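03/05/2022

Spent the morning on the Metlow line audit. The drive controllers there are second generation, installed before I joined, and the vendor stopped taking repair orders for the power boards in August. We hold 8 boards in the Grandenau store. Failure rate over the past two years works out to one every three months, which gives us two years if the rate stays flat. It will not stay flat. The electrolytic capacitors are all from the same period and will drift together.

Khang Bùi thinks we can recap the boards in house. He did 4 on the bench last month and they held at full load for 80 hours. My objection is the gate driver chip, which has no second source. If one of those goes, new capacitors do not help. He agreed to pull the chip numbers and check what the brokers have. I asked him to rule out anything without a traceable lot code.

Parts list status: 332 line items in the register, most with a lifecycle field that was filled in once and never touched again. I sorted by last review date and stopped reading at the second page. The relay modules are still marked active. They went to last-time-buy a year ago. Fixed that one, wrote a note on the rest.

Call with Zorkano at 2. They offered a replacement controller with the same footprint but a different fieldbus, so a gateway is needed at each cabinet, plus changes to the PLC code. Gwion Edwards is the only one left who knows the old code well, and he goes to reduced hours in August. I asked him to start commenting the startup and fault-reset blocks first. He said the fault-reset block is worse than I think.

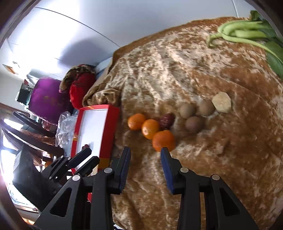

Cao quoted on the storage question. Sealed bags with desiccant, humidity card in each, re-inspection every twelve months. Price is acceptable. I want the firmware images stored with the boards too, on two kinds of media, with checksums printed on the bag label. Last year we found a good spare and no copy of the version it needed.

Tomorrow: finish the relay module entries, send Zorkano the cabinet drawings, get the broker list from Khang. Check if the old programming laptop still boots. Its battery has to come out either way.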